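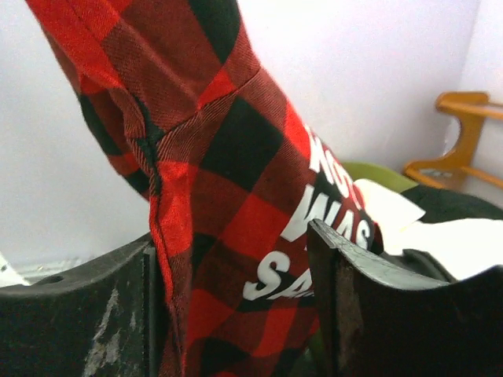 Korkness Clothing Exchange Extends Winter Hours, Asks Donors to Leave Flannel on Hangers

The Korkness Clothing Exchange will open for an additional evening session each week through the end of February, the organization announced in its quarterly notice to residents. The extended schedule applies to the main sorting room on Mastier Street and to the public racks on the ground floor. Drop-off at the rear entrance will continue to close at 6 p.m.

The change follows an unusually heavy autumn intake. According to the notice, the Exchange received 2438 garments between the opening of the fall collection in September and the end of November. Shirts, overshirts and light jackets in brushed cotton and flannel made up the largest single category, ahead of knitwear and children's outerwear.

"Flannel is the first thing people look for when the temperature drops, and it is also the first thing they bring us when they clear a closet," said Kevser Bozkurt, director of the Exchange. "We have good stock in most adult sizes. The difficulty at present is getting it sorted, checked and onto the rack quickly enough."

Under the revised guidelines, donors are asked to leave shirts and jackets on their hangers where possible. Garments that arrive folded tightly in bags must be shaken out, inspected and hung before they can be sized, a process that the Exchange says has slowed the sorting room considerably this season. Plastic and metal hangers are both accepted. Hangers that are cracked or that have lost their hooks should be discarded before drop-off.
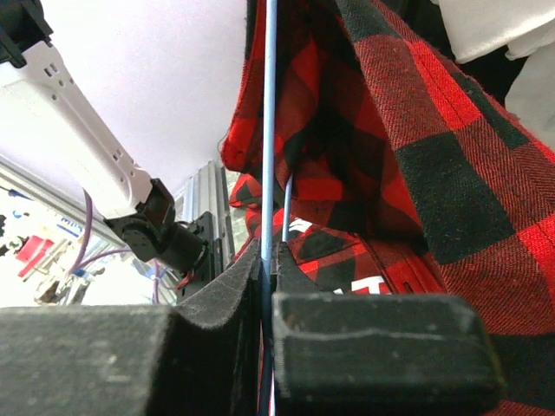 Buffalo plaid in red and black remains the pattern most often requested at the front desk, the notice states. Plaid garments will now be hung together in one section near the entrance, arranged by size, and will no longer be divided between the men's and women's racks. Solid colors and smaller checks will stay in their existing places.

Printed and lettered garments will also be handled differently. In previous years, shirts carrying slogans, team names or seasonal messages were set aside and offered only at the December holiday rack. Beginning this month, they will be placed with other shirts of the same weight and size throughout the winter. Staff will continue to remove items bearing the names of private individuals or the identification of current employers. Work shirts with company lettering may be accepted if the donor confirms that the company permits it.

The Exchange has also revised its standards for condition. Garments with minor pilling, loose threads or lint will be accepted and brushed before they are put out. Frayed hems and cuffs will be referred to the mending table, which is supported this year by a grant of $4000 from the Karunaratne Fund. The grant covers thread, replacement buttons, two sewing machines and the wages of a part-time mender. Items with torn linings, broken zippers or stains that do not respond to a single wash will be sent for fiber recycling.

Ms. Bozkurt said that the mending table had already returned a large number of shirts to the racks that would have been turned away under the former rules. "A worn edge on a heavy shirt is ten minutes of work," she said. "We were losing good winter clothing over very small repairs."

Donors are reminded that all clothing should be laundered before it is brought in. Flannel should be washed cold and dried fully before hanging, and pockets should be emptied. The sorting room has recovered keys, receipts, gloves and, on one occasion in October, a passport, which was returned to its holder through the town office.

Limits on the number of items a household may bring at one time remain in effect. Each household may leave up to 30 garments per visit. Larger donations, including those from estates and closing businesses, must be arranged in advance with the front desk. The Exchange does not collect from private homes, and it asks that bags not be left at the rear entrance overnight.

Residents who wish to select clothing may do so during any open session without an appointment. A household card is required and may be obtained at the desk upon presentation of proof of address in Korkness or one of the neighboring townships. There is no charge for the card or for the clothing. Fitting rooms are available on the ground floor, and garments that are tried on and not taken should be returned to the rail beside the fitting rooms for rehanging.

The additional session will run from 5 p.m. to 8 p.m. The Dradura parking lot, located across from the main entrance, will be open to visitors during those hours by arrangement with its owners. The lot behind the building is reserved for drop-off.

A separate collection of heavy coats and boots will begin in January. Details of that collection, including the list of sizes most needed, will be posted at the main entrance and at the public library. Questions about the revised guidelines may be directed to the front desk during open hours.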